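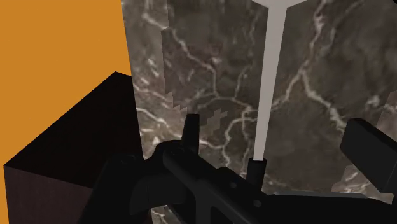

Skellden Scene Rules

The Skellden Scene Rules (often only "Skellden" or "the Rules") are a set of written rules for preparing and reporting robot manipulation tests in simulated homes. They say how a virtual kitchen or similar room must be set up, what must be recorded during a test, and which claims a laboratory may make from the results. The Rules are voluntary. They are maintained by a small working group in Dikville, and the text in force is the edition of 4 November 2018.

Background

Before the Rules, laboratories using simulated kitchens reported their results each in its own way. One group counted a grasp as successful when the fingers closed on the object, another only when the object was lifted and held. The rooms also differed. Some were almost empty, and others were filled with furniture that had no part in the task.

The first draft was written by Chie Ikeda and Babar Lodhi after a comparison exercise at Flandholm. Two laboratories had tested the same controller on a task with the same name, and their results could not be compared, because one had allowed the arm to touch the counter and the other had stopped the trial at any contact. The draft had four pages. Later editions are longer, but the order of the chapters remains the same.

Scope

The Rules apply to fixed and mobile arms working on household objects in simulation. They do not cover walking robots, outdoor vehicles, or tests in which a person is present in the scene. A laboratory that wants to test handover to a person must use another document, and the Rules do not recommend one.

Preparing the scene

Each scene must have a scene sheet, completed before the first trial. The sheet lists every movable object, its mass, its friction value and its starting pose. Objects that are not part of the task are called bystanders. They must be listed as well, including those in an adjoining room if the arm or its camera can reach them or see them.

A kitchen scene on the counter level may look like this, with a knife, a frying pan and some produce sharing the same marble top, and a stroller standing beyond the doorway:

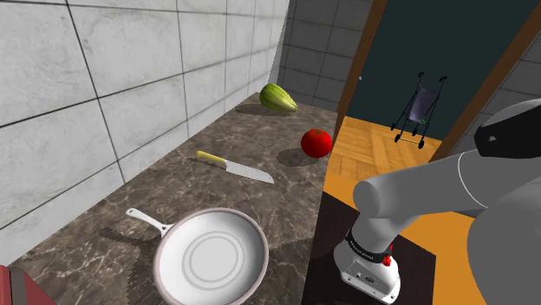
Sohail Marwat objected that the bystander rule asks for too much, and that listing things which the arm will never touch turns the scene sheet into an inventory of the house. His comment is printed in the annex together with the reply of the group, which kept the rule but allowed a short entry for objects out of reach. A short entry needs only a name and a position.

Sharp objects have a paragraph of their own. A knife in the scene must be given a blade zone, even when the simulator treats the whole knife as one solid body. Contact between the gripper and the blade zone is recorded as a fault, also in trials where the knife is only a bystander. The reason given in the text is that a controller trained without this fault may carry the habit to a real kitchen.

Surfaces

Appearance and physical behavior must be reported separately. A counter that looks like polished stone does not have the friction of polished stone unless somebody has entered that value. The Rules ask for both: the name of the visual texture and the number used for contact. If textures are changed between trials, the physical values must stay the same, or the trials are counted as two different series.

Stretched or low-resolution textures are permitted. They must be mentioned when the controller uses camera images, and may be left out when it does not.

Conduct of trials

A full series has 100 trials. Starting poses are drawn from a list that was fixed in advance, and a trial may not be repeated for the reason that it went badly. A trial may be removed only for a simulator error, such as two objects placed inside each other at the start. Removed trials are reported with their numbers.

The wrist camera, if there is one, must be recorded in every trial. A second view from outside the arm is recommended but not required. Early editions required both — the second view was made optional in October after several laboratories reported trouble with storage.

Reporting

The report states the number of successes, the number of faults and the number of removed trials. A percentage alone is not accepted. The words "safe" and "ready for home use" may not be used about a controller that was tested only in simulation. The Tehrani archive keeps submitted reports and gives each one a serial number; the highest number in the printed index is 633, although only 284 of the reports include a complete scene sheet.

Reception

The Rules are used mostly by small laboratories. Fahad Gondal has written that their main value is in the scene sheet, and that the chapter on trials repeats what careful people did already. Saqib Gondal took the other side in a review of the same edition and considered the fixed list of starting poses the stronger part. Both asked for clearer wording on partial success, for example when an object is lifted and then put down in the wrong place. The present text counts this as a failure and leaves the laboratory free to describe it in a note.

See also

Blade zone
Bystander object
Scene sheet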